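Small rooms, hanging rails and where the tissues go

I've lived with tiny rooms long enough to have opinions about them, and my first one is this: get a rail up before you buy a single shelf. A basket on a rail holds all the packets that would otherwise slide around on the floor, and you can shove it along when you need to get at the wall behind.

My second opinion is about little wooden chairs, and I have a lot to say there!

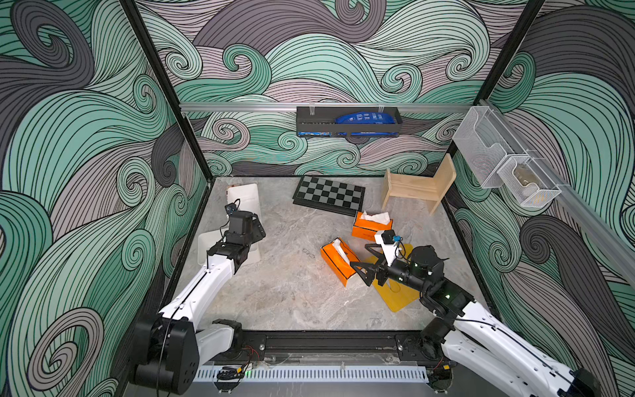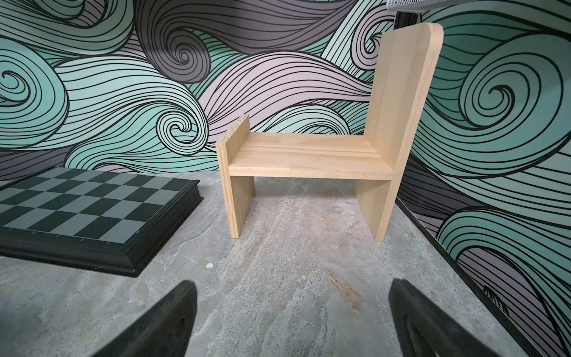

I love a pale wood chair against a loud, wavy wallpaper. Plain boards, no cushion, no paint, and it sits happily in a corner with a checkered board beside it. Leave some bare floor between the two so you can get a broom through (I learned this after chipping the corner of a Baxter board I'd had for 22 years, and I'm still cross).

Fiona McIver wrote in to say that bare wood is all very well until somebody puts a mug on it. She rubs hers with plain beeswax every June, two thin coats, and buffs it with an old sock. She also says to do the end grain first, as it drinks up the most wax and you'll want a second go at it before you put the lid back on the tin.

Fair enough, Fiona, I'm trying it on my own stool this summer. I'd test a spot under the seat first, though. My last tin went on much yellower than I wanted.

Now, tissues. If you keep two boxes going, put them in different places! Side by side, both get opened and neither gets finished. I keep one by the door and the other up in a wire rack, where the dog can't shred it.

Stone-patterned floors hide crumbs beautifully, so sweep them on a schedule and don't wait until they look dirty. I go over mine in the evening, small bits first with a damp paper towel, then the broom, then the mat goes back down.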